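Reading through 1 Kings again this month, slowly, a chapter a day. Posting notes as I go. Chapter 17 is where Elijah walks in with no introduction at all.

No father named, no call, no vision. Just "Elijah the Tishbite" and then he is standing in front of Ahab saying there will be no dew or rain except by his word.

Compare Samuel, who gets a whole birth story. Or Jeremiah, who gets a conversation. Elijah gets one verse.

Then he is sent away straight off. East, to the brook Cherith, and the ravens bring him bread and meat morning and evening.

Ravens are on the unclean list in Leviticus 11. The text makes no comment on it.

Sølve Backlund's study notes say the brook matters more than the birds, as it dries up in verse 7. The drought Elijah announced reaches Elijah. I think that is right.

So he goes to Zarephath, which belongs to Sidon. That is Jezebel's home country. The rain has stopped there too.

The widow is gathering sticks. She has a handful of meal in a jar and a little oil in a jug, and she says plainly that she and her son will eat it and die.

He asks her to make him a small cake first. I have read this many times and still find it a hard thing to ask.
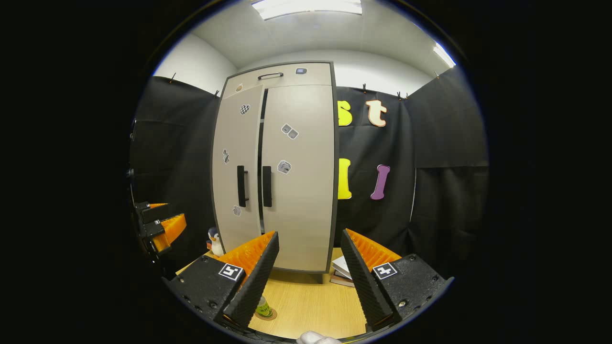

3 min read

She does it. "The jar of meal didn't run out." Notice it never says the jar was full. There was enough for the day, and then enough for the next day.

Our group at Waslow stayed on that verse for most of the evening. Antoniuk wanted to tie it to the manna in Exodus 16, and I can see why — same daily portion, nothing stored up.

Isach thought the closer link was Elisha and the other widow's oil in 2 Kings 4. There the vessels do get filled, and she sells the oil to pay the debt. Different kind of help.

Then the son falls ill and there is no breath left in him. She blames Elijah, and Elijah more or less passes the question on to God. "Have you also brought evil on the widow with whom I am staying?"

He stretches himself out on the child three times. The boy lives, and Elijah carries him down and gives him to his mother.

Her last line is "Now I know that you are a man of God." She had been eating from that jar for many days by then. I don't have a good answer for why the "now" comes so late.

Luke 4 picks this chapter up. Jesus mentions the widow in the synagogue at Nazareth and the people there are furious, mostly over the fact that she was a foreigner.

Chapter 18 tomorrow. Obadiah and the prophets hidden in the caves first, then Carmel — I will probably split it over two days.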